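Plurkuvard Newsletter, 11/6/20
From the manipulation group: the gripper that reported "closed"

In the last issue we promised to write more about the fault in the bathroom recordings. The investigation is now finished, and Fahad Pirzada asked me to put the result on paper, so that colleagues at Dreseseo and in the other groups can check their own equipment.

The recordings in question belong to the Drivau set, where one person works with hand-held grippers and picks up, turns and puts down ordinary household things. In May we had 3,172 recordings of this kind. During the first training the robot arm began to do something strange with the hair dryer. It moved to the correct place, it closed the fingers partly, and then it lifted while the dryer was still sliding between the pads. Two times the dryer fell into the basin. It was not plugged in, as our rule demands, and no person was standing near the arm, but we stopped all the tests on the same afternoon.

At first we suspected the rubber of the pads, and we lost almost one week on this idea. The new pads behaved exactly as the old ones. Then Fahad compared the finger opening in the log with the video and saw that the value did not always follow the fingers. It stayed at "closed" for a moment, although the hand was still squeezing. The reason was a small connector on the Ansari board inside the housing. When the cable was pulled to the side, the contact was lost and the software simply repeated the last good value. No warning was written to the log – this part is our own mistake and not the mistake of the supplier.

We have removed all the affected recordings, and 3,038 remain. The connector is now fixed with a clip, and the software stops the recording if the same value arrives 19 times one after another while the trigger is moving.

Please keep also to the following when you work close to a sink:
The plug of any electrical device stays out of the socket, and the person who records checks it personally.
The cable of the gripper goes over the forearm and is not pulled tight.
If something falls, stop first and pick it up after.

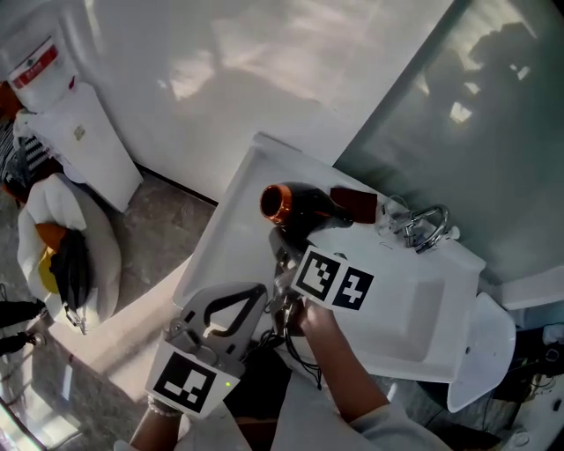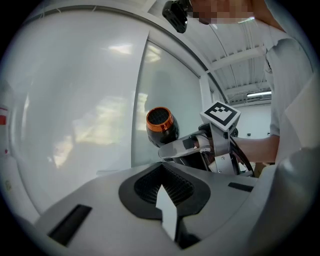

Hair dryer and hand-held gripper in both pictures; the sink is in the first one.

The old logs can be checked with a short script. Please ask Fahad for it, and tell him which version of the board you have.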